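Vumell and Mestine Report New Training Method for Two-Armed Laundry Robots

Staged-release approach, known as Flumard, is described in full in this month's Vumell Technical Bulletin

ÅBERG, August. Vumell, the household robotics company, and its research partner Mestine today announced the publication of a training method that teaches a two-armed robot to move laundry and other soft goods between a basket and a front-loading washing machine. The method, called Flumard, was developed at the joint laboratory in Åberg and was trained on 3,648 recorded demonstrations, each made by a human operator guiding both arms.

Loading a washing machine remains a hard problem for household robots. Cloth and plush change shape when they are gripped, and the opening of the drum limits the angles from which an arm can reach inside. A policy that performs well over an open table will often fail when the same arm has to pass a door, a hinge and a rubber gasket on its way to the target.

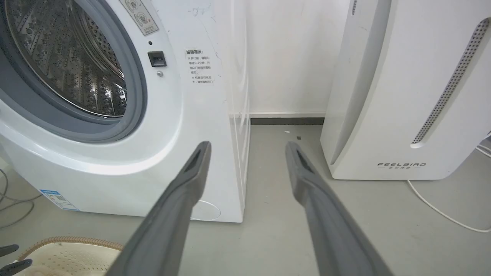

Flumard addresses the difficulty by dividing each task into short stages and training the robot on the transitions between them. Earlier work at the laboratory treated a full load as one continuous motion. Under the new method, the policy learns to recognize when a stage is complete and to hold its position until the next stage can begin. If a grasp is lost, the robot returns to the start of the current stage and does not repeat the whole task.

"We spent a long time improving the grasp, and the grasp was only part of the trouble," said Sixten Myklebust, who leads the Åberg laboratory for Vumell. "Most of our failures came in the second or two after it, when the arm had the item and had to decide where to go next. Once we began labeling those moments separately, the results changed quickly."

The robot used in the study carries a two-finger gripper on each arm. It works from an overhead view together with close views taken at the wrists, and the policy receives all of the views at every step. The research team found that the wrist views mattered most near the drum, where an arm can block the overhead camera. The overhead view was more useful for finding the basket and for judging how much remained in it.

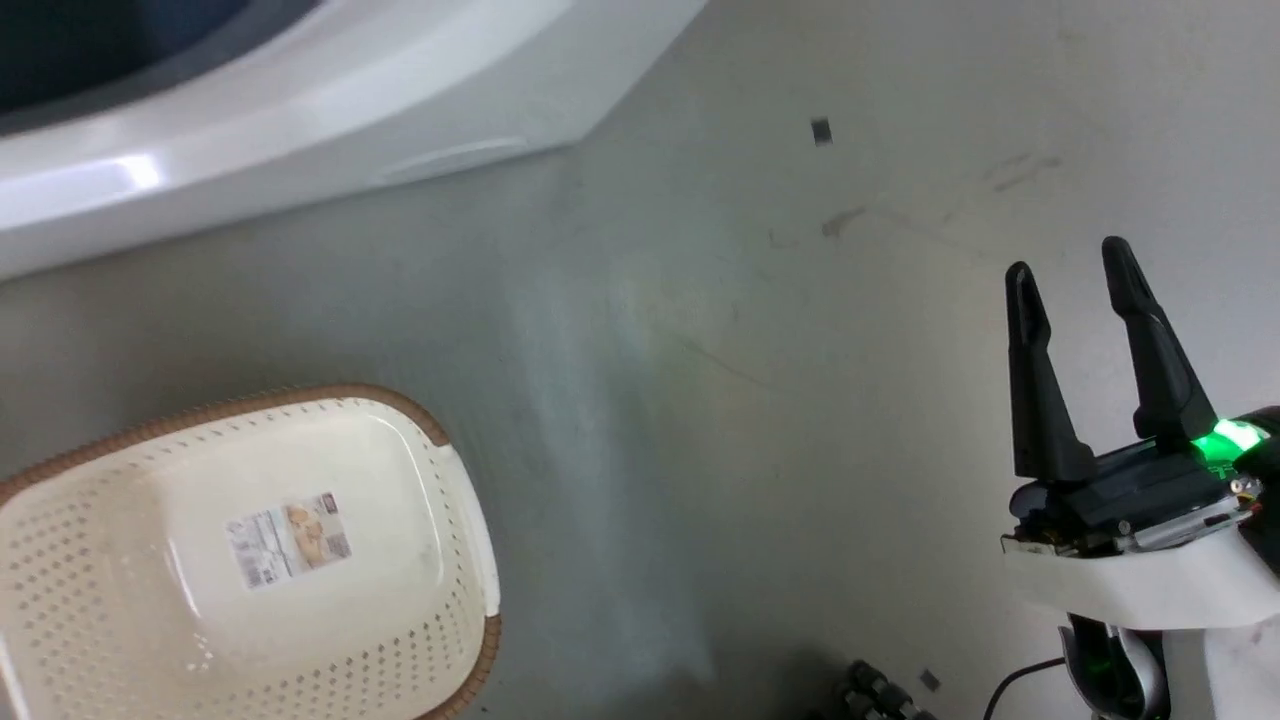 Vumell Technical Bulletin, Issue 11

The full paper appears in the issue named above and includes the training schedule, the stage labels and a complete list of test conditions. According to the paper, the laboratory compared Flumard with its own earlier single-stage policy over 1,000 trials. Both policies were trained on the same demonstrations and tested on the same equipment. Flumard completed more trials without operator help, and its advantage was greatest on soft items with no clear edge to hold.

Plush goods were included in the study at the request of Mestine, whose researchers have a long-standing interest in objects that compress under the fingers. Such items give a gripper few reliable signals. The fingers may close fully and still hold only a small fold of the surface, and an item may pull a neighboring one along with it when lifted from a full basket.
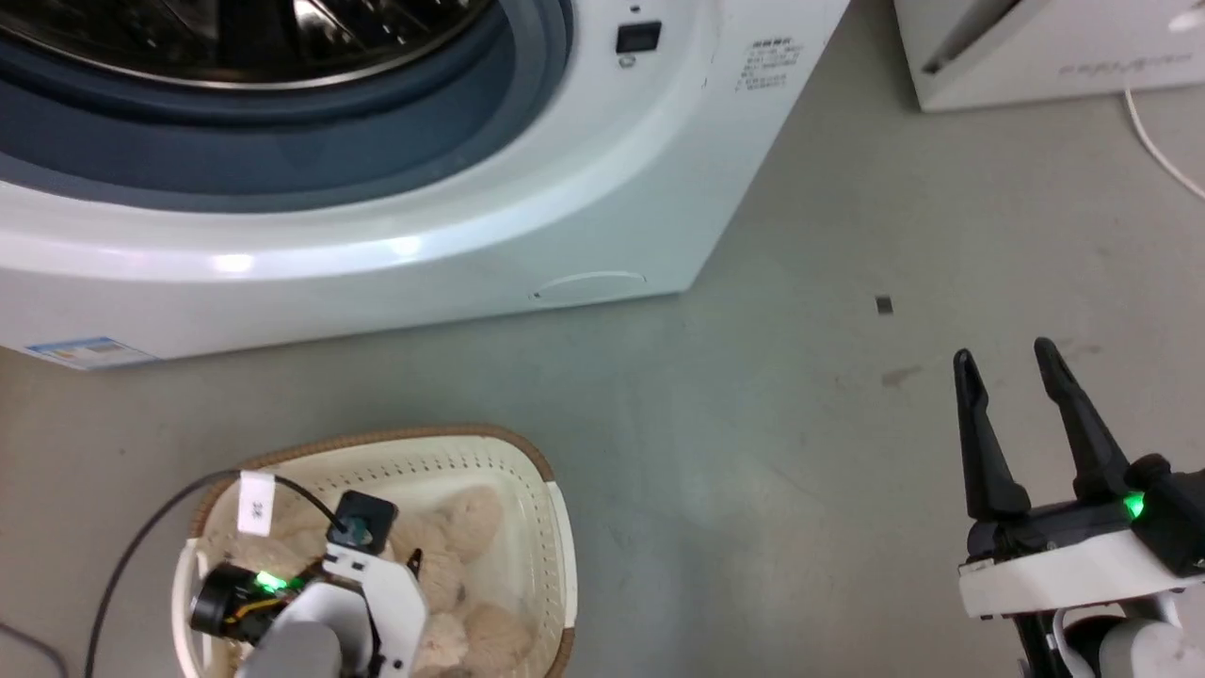
To deal with these cases, the method adds a brief check after each lift. The robot raises the item a short distance, pauses, and compares the new views with those from before the grasp. Only then does it begin to move toward its destination. The check adds time to every cycle, and the authors state plainly that the present system is slower than a person doing the same work.

The paper also reports the limits of the method. All trials took place in one room with one model of washing machine, and the policy was not asked to open or close the door. Performance fell when the basket was placed beyond the range of positions covered in the demonstrations. The authors recommend that other groups record data with the basket and the machine in varied positions before attempting to repeat the results.

"A household will never put the basket in the same place each time," said Myklebust. "We would like other laboratories to test this in their own rooms and tell us where it breaks."

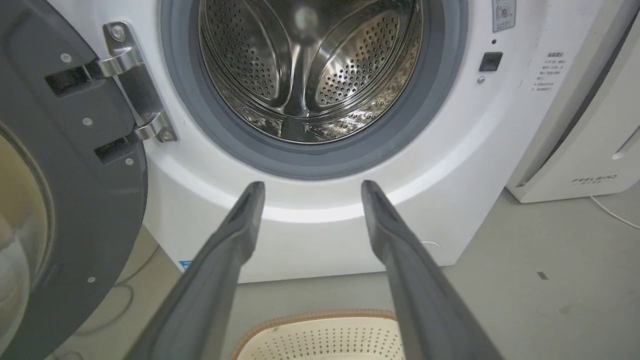 Availability of Data and Next Steps

Vumell and Mestine will make the stage labels and the evaluation procedure available to academic groups on written request. The recorded demonstrations will be released in 2 parts, beginning with those made on plush items.

Work now under way in Åberg will extend the method to door handling and to machines of different heights. No commercial product based on Flumard has been scheduled.

Requests for the paper, and inquiries from the press, should be sent to the Vumell communications office in Åberg.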